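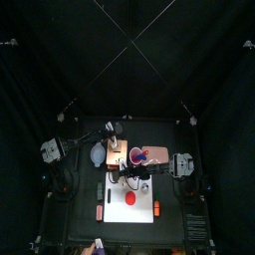

4. Hanging the Blackout Lining

The Culari lining kit converts a freestanding table frame into a light-tight enclosure for copy work, projector checks and display testing. It is supplied as four wall panels, one rear overlap strip and a bag of white clips and brackets. Fabric is hung from the frame and never stretched over it. In a finished enclosure the black fabric falls on the walls around a black tabletop, and the white fittings at the corners and along the rear edge stay easy to find against it. Keep them exposed so that they can be checked without taking the lining down.

Read Section 3 (Frame Assembly) before starting. Two people are needed for steps 3 through 6.

4.1 Before You Start

1. Check that the frame is square. Measure both diagonals at the top rail. The two readings must agree to within 8 mm.

2. Unfold the panels and hang them over a rail or door overnight. Do not iron. The backing softens under heat and will bond to itself.

CAUTION: Switch off and unplug all lamps inside the frame before hanging fabric. Lamps must be cool to the touch.

4.2 Hanging the Panels

3. Start with the rear panel. Find the woven label marked R and place it at the rear left corner, label facing out.

4. Fix the rear panel at both corners first, then at the center. Leave a small amount of slack between fixing points. A panel pulled tight will open a gap at the seam when the door panel is moved.

5. Hang the left and right panels. Each side panel passes behind the rear panel by one hand's width. Press the hook tape together from the top down.

6. Fit the overlap strip to the seam with the wider gap.

7. Hang the door panel last. It is fixed at the top only.

Note: The lower hem contains a chain weight. If the panels are shortened, move the chain to the new hem. Panels must not be cut shorter than 518 mm.

4.3 Light Leak Check

8. Close the door panel and turn off the lamps inside. Leave the room lights on.

9. Wait five minutes for your eyes to adjust, then inspect each seam from inside. Begin at the rear corners, where most leaks occur.

10. Close any leak with the hook tape supplied. Do not use duct tape. The adhesive lifts the black coating when removed.

11. If light enters at the tabletop edge, lower the affected panel one hole and repeat the check.

4.4 Reference Objects

After the enclosure passes the light leak check, confirm that the lamp position is suitable. Use an object with a pale interior and a darker exterior, placed on the dark table surface. The exterior shows reflections from the lamps and the interior shows shadow depth. Ribbed or molded surfaces are preferred, as glare is easier to locate on them than on flat ones.

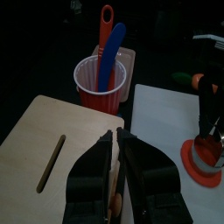
Figure 4-2. Red ribbed cup with white interior, holding two plastic utensils.

12. Place the object at the center of the table and turn on one lamp at a time.

13. Move each lamp outward until no bright spot hides surface detail on the object.

14. Record the lamp height on the card in the front pocket of this manual. For the Benedetti 159 lamp, the usual starting height is some 281 mm above the table.

Note: Glossy objects may show a pale line from the white brackets. Slide the black caps (bag C) over the brackets for the duration of the work and remove them afterward.

4.5 Care

Vacuum the panels with a soft brush every March, or more often in dusty rooms. Spot clean with cold water only. Do not use solvent or fabric softener. A panel that has turned gray at the fold lines has lost its coating and must be replaced.

Replacement panels are ordered from Stullari by the letter on the woven label. Clips are sold in full bags only.

Section 4 revised by L. Vakulenko. Checked by J. Pfeiffer.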